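About Nuvetmont

Nuvetmont is a school of household skills for adults and school leavers. We teach the daily work of a home: laying and clearing a table, washing up, putting away, planning a week of meals and keeping a kitchen in good order. Our courses are held at our premises in Vosevberg, with a smaller branch at Lim that opens from August each year.

Our history

The school began with a single evening class for 10 students in a rented hall. Demand for places grew steadily, and the present building was taken on a long lease and fitted with two teaching kitchens, a dining room and a store. We now enrol around 300 students a year, and 61 of last year's leavers went on to paid work in catering, care or housekeeping.

Our Principal, Kylie Tawhiri, joined the school as a tutor in table service and has led it for the past eight years. She continues to teach the introductory course each term.

What we teach

The introductory course runs for 80 hours and is open to all. No previous experience is required. Students begin with tableware: how to carry it, how to set it down without noise or damage, how to stack it and where each piece belongs. They then move on to the preparation of simple meals and the care of surfaces and cloths. Those who complete the course may apply for the Brullania Certificate, our second-level award, which covers service for larger groups.

Students work in pairs and change partners every fortnight. Each pair is responsible for its own table from the start of the session at 9.30 until the final check.

Our rooms and equipment

We believe that good habits are best learnt with ordinary things. The school therefore keeps plain, sturdy bowls, plates and mugs of the sort found in most homes, and students use them at every meal.
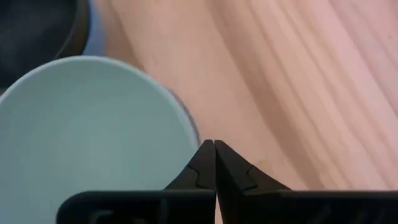
A pale blue-green bowl on a light wooden surface.

Replacement pieces are bought once a year, and former students are welcome to donate tableware in sound condition. Donations may be left at the front office during term.

Visiting the school

Prospective students and their families may visit by appointment. Please contact the office at Vosevberg, which also handles all enquiries for Lim.

This website uses cookies to improve your visit. By continuing to browse you agree to our use of cookies. Accept Manage settings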